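5/10/20 — Áine Brennan

Memoria de prácticas: normas para trabajar con dos brazos en una misma mesa

Cuando empecé en Casuldale pensaba que iba a pasarme el trimestre programando, y al final lo que más hice fue escribir reglas (¡y reescribirlas!). Mi tutora, la profesora Ó Flaithearta, me pidió un protocolo que cupiera en una hoja y que cualquiera pudiera seguir sin haber leído el manual entero. La primera versión tenía 20 puntos. Un horror.
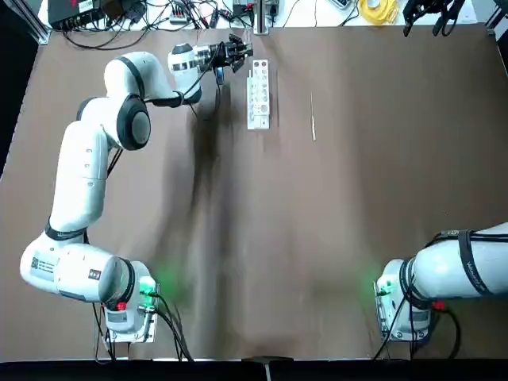 La regla que más discutimos fue la de las zonas. Cada brazo tiene la suya y en el centro queda una franja compartida donde solo puede entrar uno cada vez, después de que quien opera lo diga en voz alta. Parece una tontería hasta que ves cuánto ocupa el brazo izquierdo cuando cruza el antebrazo por encima del papel marrón, con la mano negra abierta justo al lado de la gradilla blanca. También añadí una norma sobre los cables — me costó tres borradores — porque los que salen de las bases bajan hacia el borde de la mesa y ahí es donde se pone una de pie.

Luego vino el tema de la velocidad. En el proyecto Flulari usábamos un límite de 100 milímetros por segundo para cualquier prueba nueva, y lo copié tal cual. Roneo, nuestro programa de registro, guarda cada parada con su motivo, así que pude repasar 2,230 entradas antes de decidir qué reglas sobraban. Quité seis.
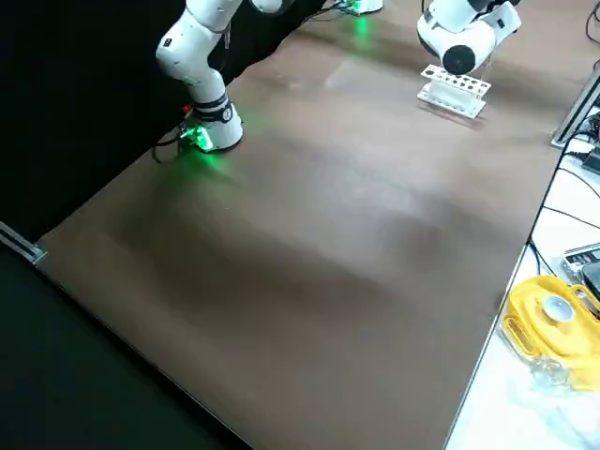

De las que quedaron, mi favorita es la de no acercar las manos mientras el brazo esté habilitado, aunque parezca quieto. Primero se deshabilita, luego se recoloca el material y después se avisa. Me falta revisar el apartado de la parada de emergencia, que sigue demasiado largo, y lo haré en octubre con el grupo nuevo.

Utilizamos cookies propias y de terceros. Si continúa navegando, acepta su uso.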